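About the Kelmendi Picture Archive

The Kelmendi Picture Archive collects, preserves and lends news and documentary photographs for the benefit of schools, publishers and the general public.

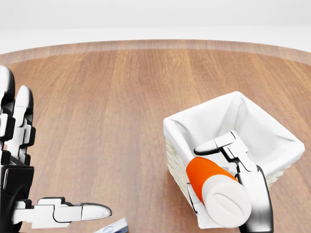
The Archive was founded by former staff of the Zandumero picture agency, whose negatives and contact sheets formed our first holding. It is governed by a board of trustees and receives no funding from any newspaper group. Our reading room is open by appointment to anyone with an interest in press photography, and no letter of introduction is required.

We are responsible for 454 boxes of prints and negatives, arranged by photographer and then by year. Of these, 376 have been fully catalogued and may be requested through the reading room. Work on the remainder continues – readers who need uncatalogued material should write to us well before their visit.

The Misico Collection, acquired in full from the photographer's family, contains roughly 323 prints of harbour life and public ceremonies. Many carry the original caption slips, and these are reproduced with the prints wherever they are published.

Touring exhibitions are lent in sets to libraries and town halls. The present exhibition, Brorusach: A Town in the News, opens on 8th March and will be available for loan from September. Borrowers are asked to provide their own insurance.

Copyright in most works is held by the Archive. Requests to reproduce a photograph should state the title of the publication, the size of the print run and the territory. A reply will normally be sent within 3 weeks.

Share this page
3 shares
0 comments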